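Ticket: Plakley sorting cell, right arm stops short of pick height
Opened by: Orla Flanagan
Assigned to: Tadhg Breathnach
Status: Monitoring

Reported in May. Arm faults on approach to soft items. Log shows "joint 4 following error" after 40 cycles, sometimes fewer. Power cycle clears it. Left arm not affected.

09:15 TB. Checked joint 4 connector and reseated. Cable strain relief was loose at the second clip, tightened. Homed the arm and ran the empty path 15 times with no fault.

10:40 TB. Put three test items on the table and jogged to the approach point by hand. Gripper holds position beside the table edge. Joint 4 current reads normal at standstill.

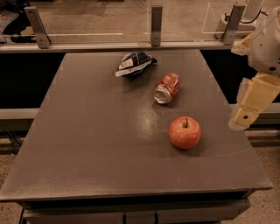

Right arm at approach point. Test items: snack bag, crushed can, apple.

11:25 TB. Fault came back on the bag at cycle 3. Following error limit was at the factory value, but the acceleration on this arm had been set to 125 percent. Left arm is at 100. Érica Tavares confirms the change came in with the Ulstead recipe and was meant for the left arm only.

11:50 TB. Set right arm to 100 percent, saved, restarted controller. Ran 40 cycles on all items, no fault.

Open items:
- Érica to correct the Ulstead recipe. Until then do not reload it on this cell.
- Recheck strain relief at next service.
- Acrylic panel brackets: torque not checked today.

Orla, please leave the ticket open until the night shift has run it.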